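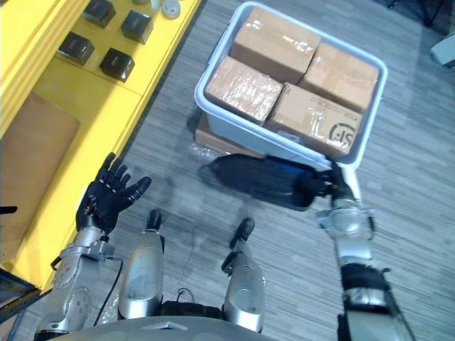 Cuaderno de taller
Sábado, 2 de enero de 2021
Por Covadonga Paredes

Empezamos el año ordenando, qué remedio. Hoy tocaba el material de Zemlow, que llevaba desde septiembre repartido por dos estanterías y medio pasillo (culpa mía, lo sé). Ya va todo junto en la cubeta blanca de plástico, la rectangular de borde ancho: cuatro cajas de cartón, dos y dos, y entran tan justas que no bailan nada. ¡Me encanta esa cubeta!

Lo que me gusta menos es la cinta. Las cajas van forradas de precinto transparente y con la luz brilla tanto que leer algo encima es un suplicio. A una se le ve bien el logo redondo, el de la S y la J, y con ese me guío yo. El precinto hace pliegues en las costuras, feo pero aguanta. Para la próxima tanda probaría una sola vuelta y etiqueta por fuera; Senan Tierney dice que dos, ya lo discutiremos.

Pendiente:
- Pedir precinto a Sokon. El rollo de 900 cuesta 14, no volver a coger el otro.
- Sitio en la balda 7 para la cubeta.
- Tirar los cartones sueltos y el plástico arrugado, que en la moqueta se acaban pisando.
- Preguntar a Senan si lo de Bullen va aparte o con esto.

Sigo el lunes con los cajones de tornillería.

Contacto: taller Latuheru, extensión 2000 | © Latuheru | Volver arriba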